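Letau project: progress report to Panmont, period ending June
Prepared by Khoa Lã

Summary

Work on the contact-aware planner is on schedule. The collision model now treats everything fixed to the wrist as part of the arm, and the two-arm scheduler is running on the bench. The grasp estimator is behind plan and will need part of the next period. No change to the budget is requested.

Planner

In the last report we said that the planner only knew about the arm and the gripper fingers. Anything bolted on behind the gripper was left out of the model, so paths that looked clear in simulation could still touch an object on the mat. The geometry is now read from a single tool file, which holds the collar, the paddle and a padded volume for the cable. Changing an attachment means editing that file and restarting the planner. Before, it meant changes in three places, and they did not always agree.

The planner also has a new contact type called "allowed touch". The operator names one link and one object, and contact between those two is accepted while everything else is still treated as a collision. We use it for tasks where the arm holds one item and uses the paddle against another. Planning time is limited to 600 milliseconds per request. Requests that run over are dropped and logged.
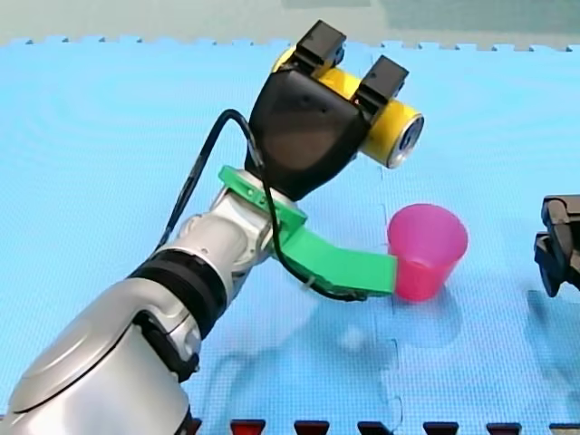 Figure 1. Can held in the gripper, with the tip of the green paddle against the pink cup. The second arm's gripper is at the right.

The test set for this work is 3000 recorded start positions, replayed in simulation after every merge. Failures are sorted by cause, and most of those left come from the padded cable volume, which is larger than it needs to be when the wrist is turned far round. Đoàn has offered to supply a better cable model and we expect to try it next period.

Two-arm scheduling

Both arms now take their motion requests from one queue, managed by the Pemuteck scheduler. Each request reserves a region of the workspace, and the other arm waits or replans if it needs the same region. Reservations are released after 10 seconds without movement. This was added when a stopped program kept its region and blocked the other arm until someone restarted the queue.

Perception

The grasp estimator gives usable poses for opaque items. Translucent ones are still a problem, as the depth readings pass through the walls and the fitted shape comes out too small. We have started on a version that fits the rim in the colour image first and uses depth only for the mat. It is not yet ready to merge.

Plans for next period

Finish the rim-based estimator and run it against the existing recordings.
Replace the padded cable volume.
Write the operator guide for "allowed touch". A draft of 4 pages is in the shared folder and comments are welcome.
Agree with Panmont which tasks will be shown at the review.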